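Chapter 6
Soft Things and Other Enemies

By now you have an arm that moves when told to and, with luck, stops when told to. If you followed Chapter 5 it can lift a wooden block and put it down near where you wanted. Enjoy the block. It has been a good friend, it never bends, and you will miss it.

This chapter is about cable. At the Boltesside workshop, where most of the builds in this book were put together, the first pair of arms went onto their rail in April and were stacking blocks before anyone had finished the biscuits. Then somebody asked for something useful. Plugging in a phone was suggested, as it takes a person two seconds and can be done half asleep. The arms took rather longer. The notebook records 47 tries on the first evening, and beside the last of them, in Yuzhen Qin's handwriting, the word "home".

What goes wrong is easy to say. A block is wherever you left it. A cable has opinions along its whole length, so that moving one end moves a loop somewhere else, often under the thing you meant to pick up next. It can also look much the same in two positions that need quite different moves – a nuisance for you and a misery for the software.

We will take the job in stages:

6.1 Finding the plug end
6.2 Holding it without squashing it
6.3 Turning it to face the socket
6.4 Pushing, and knowing when to stop
6.5 What to do about the rest of the cable

Section 6.5 is the longest. Readers in a hurry tend to skip it and come back later in a worse mood.

You will need both arms, a wrist camera on each, a clear stretch of table and a phone you are not fond of. Put it in a case. Before you start, set the grip force limit in the Murnance control panel to 22 and leave it there until Section 6.4 tells you otherwise.

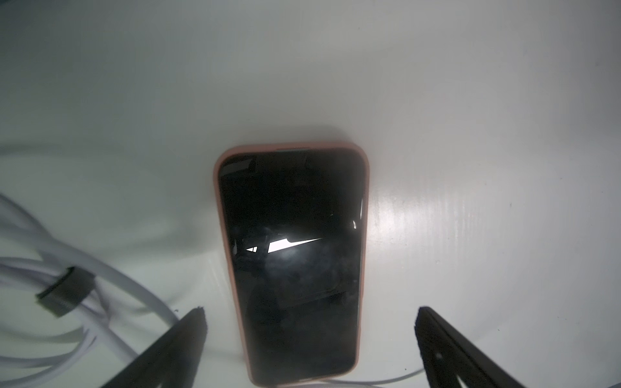
Phone, cable and gripper fingers, from the wrist camera. 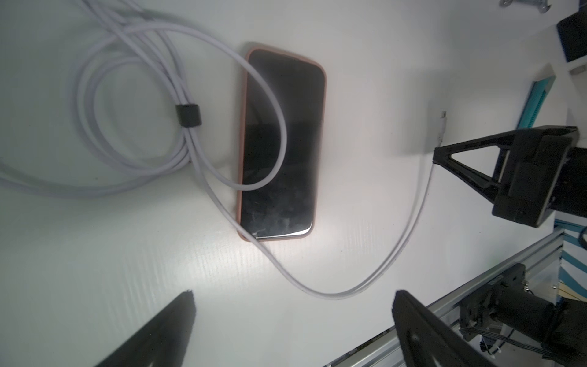 Svitlana Lysenko holds that the whole chapter is in the wrong order, and that anyone sensible would begin with 6.5, tie down the slack, and only then go looking for the plug. She would also like it noted that her own build managed without a second arm until the cable got longer.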